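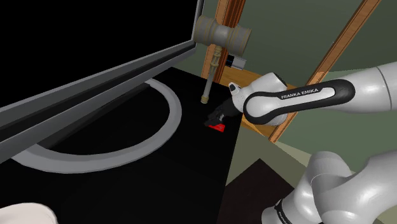

Grurnach runs a small staff kitchen and catering service, and last January we started getting ready for a robot arm at the sink counter. I got to do the planning with the people who work that counter every day, and I loved it! This page is the method we ended up with, cleaned up so that our sister site at Emberg (and anyone else with a kitchen, a lab bench or a packing table) can follow it. You don't need to be a programmer. You need a simulator, a notebook and a crew that's willing to tell you when you're wrong.

*Last updated 2025-11-15*

## Before you start

Have these ready:

- a rough model of the work area, with the counter, sink, faucet and anything that hangs over them
- the arm you plan to use, loaded in the simulator (ours is a Franka Emika)
- one task, written in one sentence
- the people who do that task now

That last item is the one teams skip. We nearly did too, and our first plan would have put the arm exactly where the morning crew stands to rinse.

## Step 1: Follow the task for a full shift

Stand out of the way and write down what people do with their hands. On our first shift I logged 157 pick-ups at the sink counter, and 38 of them were small loose things left near the faucet. Those 38 became our task: *pick up a small item beside the faucet and move it clear of the sink.*

Ask which parts people would happily give away. Then ask which parts they want to keep. Our crew wanted the small items gone and wanted to keep the glassware, and they were very firm about the glassware.

## Step 2: Build the counter, clutter included

Model the awkward stuff first. A bare table teaches you very little about a sink. In our scene the little red piece lies on the black counter right by the base of the faucet, so the gripper has to come down close to the stem to reach it. That's a good test! If you put your object out in the open, you'll get lovely results that fall apart as soon as the real counter gets busy.

Check these:

1. Can the arm's elbow and wrist get past the faucet handle?
2. Does anything overhead get in the way on the sink side?
3. What happens to a dark object on a dark counter? Start with a bright one, then swap it.

We named our scene file Wunov so that everyone would stop calling it "the sink thing." Half of them still do.

## Step 3: Run the pick slowly

Set the arm to a low speed and do 15 runs with the object in the same spot. Write down every run, including the dull ones. Then move the object a little and go again.

Watch the whole arm, all the way back to the base. It's so tempting to stare at the fingertips, and meanwhile the big joints are swinging through the place where someone would be standing. Approaching from the right worked best for us and left the sink side open for a person.

If a run goes badly, save the starting position and give it a plain name. "Hits the handle" is much more useful three weeks later than "error 4."

## Step 4: Show it to the crew

This was my favorite part. Put the simulation on a big screen, hand over the mouse and keep quiet for a while. Within 5 minutes our dish crew had found two problems I'd missed: people reach across that corner for the soap, and the evening shift is mostly left-handed.

Write their comments straight into the task sheet, in their words.

## Step 5: Rewrite the job before the arm arrives

The job changes, so say how, on paper. Ours covers:

- who can pause the arm (everybody on shift, no permission needed)
- who clears a stuck pick and how long that should take
- what happens to the time that's freed up
- training hours, paid, on the regular schedule

We put the freed time into prep, which the crew had been asking for. Two people also wanted to learn the simulator, and they now set up the test positions themselves. They're better at it than I am, and a good deal meaner to the robot.

## Common snags

**The pick works in one spot only.** Go back to Step 3 and move the object more.

**The crew goes quiet in the review.** Try a smaller group, and leave the managers out of it. Ogura, our other site, did theirs over lunch and got a page and a half of notes.

**The gripper clips the faucet.** Raise the approach height first, then change the angle. Change one thing at a time or you won't know which one fixed it.

Task sheet template and the blank run log are in the shared folder, under Wunov.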